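**Liner swap, overlap or beaded?? and the installer wants to do it in May**

**slysenko_pool** (August 22, 2021)

ok so liner on our above ground is done. Two patches already, now a third spot weeping by the skimmer and the ground is soft on that side of the pool. Existing liner is overlap, came with the house. Got a quote from Shevchuk, $520 labor, I buy the liner. They say wait till May, pool is going to sit all winter anyway. Villness (the store out in Grinbridge, not the online one) says do it now while it's warm and the vinyl stretches.

Also beaded vs overlap. Beaded is more money plus the track. Guy at Villness said beaded, obviously, he sells track.

What would you do. Round pool, steel wall, sand bottom. No deck on it.

Stefaniia

---

**mudroom_mike**

Now. Not May. A leaking liner all winter washes the sand out from under the wall and then you've got a wall problem instead of a liner problem. Ask me how I know.

Overlap is fine. Its a round steel pool. Don't overthink it.

---

**K_Hourani**

Disagree with Mike on half of that. Agree on now.

Beaded. You do it one time, next liner drops out and the new one snaps in, don't have to take the top rails and caps off again. Overlap you're pulling every rail, every coping strip, and if the wall is older those screws are rusted in place and there goes your Saturday. I did ours overlap twice before I got smart.

What's the wall look like on the inside by the skimmer? If it's been weeping there you need to know before you pay anyone $520 for anything.

Khalil

---

**mudroom_mike**

You still have to take all the rails off to put the track on lol

---

**K_Hourani**

Once. I said once.

---

**slysenko_pool**

haven't looked at the wall from inside, water's still in it. Outside there's a rust streak coming down from under the skimmer. Maybe as long as my hand. Not bubbled. I pushed on it with a thumb and it felt solid but I'm not a wall expert

---

**mudroom_mike**

Streak under the skimmer is usually the gasket, not the liner. Did anyone change the gaskets when they patched? If not your "third hole" might be no hole at all. Drain to below the skimmer and watch it overnight. If level holds its the gasket or faceplate. $6 part.

---

**tanagerlane**

^ this, before any liner money gets spent. We paid for a whole liner and it was the faceplate screws. Still mad

Dry test: drop water below skimmer, tape a line on the wall, go to bed. Don't run the pump obviously

---

**slysenko_pool**

ok doing that tonight. Drain hose is going, husband is complaining about the grass.

---

**slysenko_pool**

Update. Below the skimmer it still dropped. Slower, but it dropped, well under my tape this morning. So it's both?? or just the liner.

I'm going ahead and ordering. Talked to Shevchuk again, they can do it in two weeks if somebody else cancels, otherwise May like they said. Same price either way. They said they don't care which liner type but if it's beaded the track is another $200 to fit and that's a separate line. So now I'm at $720 before I even own a liner.

Other thing is the color. I know this is the dumb part but I have to look at it every day. What's on there now is that printed pebble pattern and you can't see a thing on the bottom, leaves, toys, nothing. Dropped an earring in June, it's still in there for all I know. So plain. I keep going around on which plain. 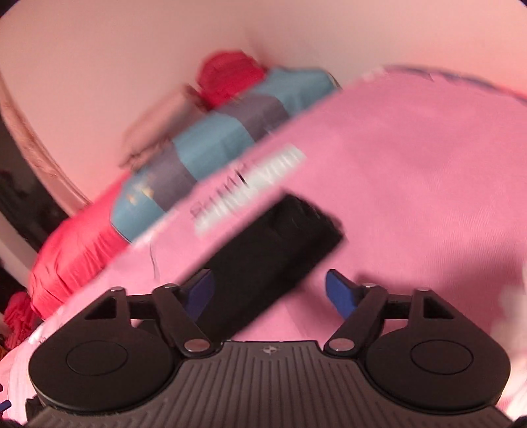 Plain blue liner is what I want, one color, wall and floor, no border tile print around the top. Villness had sample chips but they're the size of a stamp and everything looks gray under those lights. The blue I have in my head is the one on those two finger pads, and I even like that they've got a little shine, I do not want a chalky matte one. Testbridge has one they call Lagoon and one they call Deep and online they look like the same picture. Has anyone had either in real water? Does it go darker once its full or lighter?

---

**tanagerlane**

Darker. Always darker. Water adds its own blue so whatever the chip is go one step lighter than you think. We had the Testbridge Lagoon at the old house, nice, not too bright. Looked almost navy on a cloudy day though

re the shine, they're all shiny for a season. Then sun + chlorine and the waterline goes flat. Don't pick on shine

---

**mudroom_mike**

pick the cheap one, it's going to be faded in three years

---

**K_Hourani**

Color matters for safety too, plain light blue and you can see a kid on the bottom. Dark liners look great in photos and you can't see anything in the deep part. I'd go lighter than those pads by a good bit if you've got little ones in there. If it's just adults do what you want.

And dark does warm the water a bit but not enough to buy one for that reason, whatever the store says.

---

**slysenko_pool**

no little ones of our own, nieces and nephews all summer though. Good point, hadn't thought about it. So Lagoon probably. Deep is out.

What about thickness. Gauge numbers make no sense to me. One is "heavy" and one is "premium heavy" and the premium heavy is thinner on the spec sheet????

---

**mudroom_mike**

Gauge in pool liners is marketing. Ask for the mil thickness in writing. If they won't give you mil walk out.

---

**K_Hourani**

Yep. Mike and I agree on something, mark it down. Mil in writing, wall AND floor, some have a thinner floor.

Thicker isn't free though. Stiffer to seat, harder to get wrinkles out, especially if you end up doing it in cool weather. Which is the real argument for now vs May by the way, depends where you are but early May here is too cold to stretch a thick liner. They lay it in the driveway in the sun first for a reason.

---

**tanagerlane**

not too long in the driveway. Ours sat there for 40 minutes on blacktop and it had stretched out of shape at one corner of the fold, never laid flat. Lawn is better. But then it kills the lawn

---

**slysenko_pool**

lawn's already dead where the drain hose was so. That's handled

---

**pump_and_dump_dave**

Reading this whole thing and why not do it yourself? Round, steel, sand bottom, no deck. It's the easiest one there is. Two people, a shop vac to suck the liner to the wall, calm day. $520 for an afternoon's work is nuts

---

**K_Hourani**

It's an afternoon if the wall's fine. If they pull the liner and the wall's gone behind the skimmer you want somebody there who's patched one. Also wall with no water and no liner in it will fold in half in a decent wind. Seen it. Neighbor two doors down, wall was in the street.

---

**pump_and_dump_dave**

so leave the rails on till you're ready. Done four of these, never lost a wall.

---

**mudroom_mike**

Dave you can't do an overlap with the rails on

---

**pump_and_dump_dave**

a section at a time. come on

---

**tanagerlane**

I'd pay. Price of a pro vs price of a new wall. And get them to redo the cove while its empty, the sand one will be washed out on the leaky side. Foam cove comes in sticks, peel and stick, ask if Shevchuk includes it. Ours didn't and it was a surprise on the bill

---

**slysenko_pool**

Not doing it myself. My husband would, that's why I'm not letting him near this thread.

Cove, good one, will ask. List for the call tomorrow so far:

- cove included or extra
- new skimmer + return gaskets included
- what happens if the wall is bad, do they stop and call me or keep going and bill me
- who hauls the old liner
- do they bring sand or do I
- wrinkles, do they come back

anything else

---

**K_Hourani**

Floor pad. Felt goes under the liner, cheap next to everything else. Not everybody needs it but with nut grass you do, it comes right up through vinyl. You got nut grass out there?

And who fills it. Some of them leave when there's a few inches in the bottom, and then the skimmer cutout is on you. DON'T cut the skimmer early. Water a few inches below the opening first, then cut, otherwise the liner pulls down and tears at the hole.

---

**slysenko_pool**

we have something that looks like grass and comes back after everything. So yes probably. Adding pad.

---

**mudroom_mike**

Pad traps water if the leak comes back, then you never find it. I'd skip it. Kill the weeds, rake, tamp, done.

---

**K_Hourani**

Been running pad for two liners. No trouble.

---

**mudroom_mike**

ok

---

**slysenko_pool**

Called. Somebody cancelled, they're coming a week from Thursday. Cove is extra (of course), gaskets included if I buy them, they stop and call if the wall is bad. Old liner goes to the curb, my problem. They do leave before its full but the guy said he'll come back for the cut, same day or next morning.

Went beaded in the end. Sorry Mike. Lagoon is in stock at the Grinbridge Villness, they wrote the mil on the receipt for me, wall and floor both, same number. The woman at the counter let me take the chip outside and dunk it in a bucket. Definately darker wet, tanager was right.

Skipping the pad unless the ground looks bad once it's open. Do I leave the water that's in there now or start draining before they come?

---

**mudroom_mike**

Leave it. Weight holds the wall. Drain the day before, not sooner, and watch the forecast for wind.

---

**tanagerlane**

and look for your earring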